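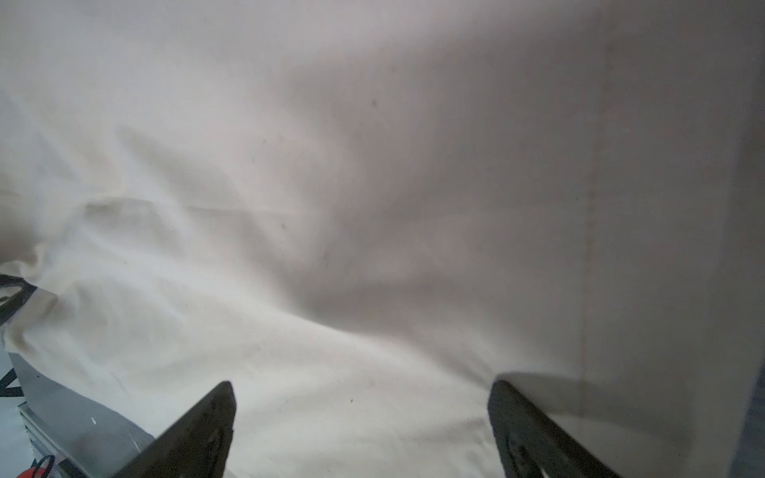 Customs & Border Supplies > Seals and Evidence Bags

Search products, part numbers

Raltley 3551 Cargo Inspection Seal Kit

The Raltley 3551 is a numbered seal kit for customs posts, bonded warehouses and port inspection teams. It is used to close a container, trailer or crate again after an officer has opened it, and to leave a record of who closed it and when. The kit comes in a hard case with a shoulder strap.

Each case holds 72 bolt seals, a pad of carbon inspection slips, a cable cutter and two permanent markers. Seals are numbered in sequence and the first and last numbers are printed on the case label. Numbers are not repeated between cases. If your office needs its own prefix, send it with the order. Prefixes can be up to four letters.

The bolt is plated steel with a plastic coating. It closes by hand and has to be cut off with bolt cutters of at least 24 inches, not supplied. The small cutter in the case is for cable seals only and will not go through the bolt.

Inspection slips are in three parts. The white copy stays with the cargo papers, the yellow goes to the broker or importer, and the pink stays in the pad. There is space for the old seal number, the new seal number, the reason for opening and two signatures. Slips are printed in English. Other languages are made to order and add 17 working days.

Changes from the earlier model: the latch on the case is now metal, and the seal number is marked on both the bolt and the barrel. Old 3550 refill packs still fit the tray.

Ordering
Sold by the case. Government offices can order on a purchase order. Private warehouses need to send a copy of their bond or operating license with the first order, and we keep it on file after that. Orders from Grultton and Lullen ship from the McAlister depot. Opened cases can't be returned once the sequence has been broken.

Lost or damaged seals should be written off in your own register. We can confirm which office a number was shipped to, but only on a written request from that office or its head agency.

Related items
Raltley 3550 refill pack
Cable seals, numbered
Inspection slip pads, three-part
Lullen tamper bags, large
Seal register, hardbound
McAlister bolt cutters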